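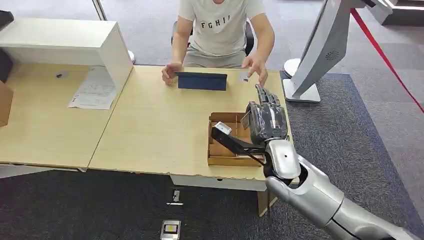
Call for participants: hand something to a robot, then tell us how it went

4 min read

Our handover study is growing and we need more hands! We are the Plorerness project, a small group looking at how people and robots pass small, flat things to each other: cards, slips, tickets, labels. Cups and bottles get most of the attention in this field, but a card is a lovely problem. It bends, it hides behind your fingers, and there is very little of it to grab.

In April we finished our first round, with 1,298 recorded handovers. The result surprised us. When the robot held its hand still and let the person come to it, people let go sooner and rated the exchange as more comfortable – even though the whole thing took longer. We had expected the faster method to win. Now we want to know if that holds up with people who have never worked near a robot arm, and this is where you come in.

What you would do

You sit at a table across from the arm and trade cards with it, some 60 times in a session, with breaks whenever you want one. Some cards get sorted into a tray with small compartments. Between blocks you fill in a short form about how each method felt. Blunt answers are very welcome.

Who can join

Adults 18 and over, left-handed or right-handed. We had only 13 left-handed people in the first round and would love more. No technical background needed. Please leave rings and bracelets at home, and tell us ahead of time if you use a wheelchair so we can set the table height.

Sessions are run by Pei-shan Yen and Armindo Cordeiro, and one of them is next to the stop button the whole time. You can quit at any point and still get the full thank-you payment.

Sign up with Phúc Kiều at the Siu building front desk, or leave your name on the sheet by the elevators. Posted May 14, 2026 – open until we reach 200 people.

Related
Who lets go first? Notes from our April round
Sela: our handover timing tool
Student assistant wanted, Pament lab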